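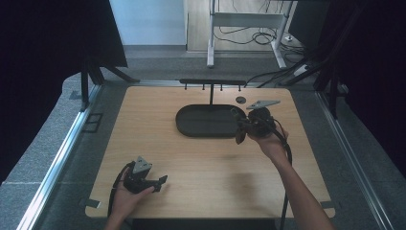
Ok so start with why I built this at all. Wanted a home rig for teaching an arm small chores, hanging stuff up, putting stuff on a tray, and every kit I priced was way over. So: two hand-held grippers, one per hand, cable off each one, and a table that doesn't walk across the room when you lean on it. Gray metal frame, light wood top, corner brackets holding the top to the frame. Point at the brackets!! Those little things took longer than the grippers. Marker plate on top of each gripper, that's how the tracking knows where my hands are. Keep it tilted so the cameras get it. Dark oval tray toward the back, peg rack behind it, those are the two targets for everything tonight.

Name of project is Fatum. Don't explain the name, no time.

Cables. Say this slow. First version I ran them straight off the back of the gripper and they tugged my wrist every time I reached for the rack. Now they loop down along the forearm. Still not great. Still step on them.

The table top. Version one had no hole, rack was clamped on, clamp slipped. Drilled for the post. Drilled again because I measured from the wrong edge. (pause, someone will laugh)

Software, short. Recorder is called Ekska, I wrote it in January, it's ugly, it works. Saves both grippers plus video on one clock. The clock was the whole problem. If the left hand is even a little late the arm learns to let go early and you get stuff on the floor. Fix was one trigger wire to both, should of done that first.

Numbers slide. 1697 recordings so far. Threw out 230, mostly me bumping the rack or forgetting to hit record till halfway thru. Training on the first 1000 gave me an arm that could find the tray fine but pushed things past the pegs. Adding the rest helped with the pegs. Don't promise a percent, I haven't tested it right yet.

Money: if asked, the frame rails were the big one. Grippers are printed, fingers are printed, I went thru 7 finger shapes. Short ones won. Long ones flex.

Thank the Soriano shop for bench time and for letting me use the good drill press.

What's next - softer finger pads, lighter cable, second rack at a different height. Maybe swap the tray for a deeper one so it has to reach in.

Questions. Repeat the question into the mic!! Files go up on the shop page after, link is on the last slide, check that it opens before going on.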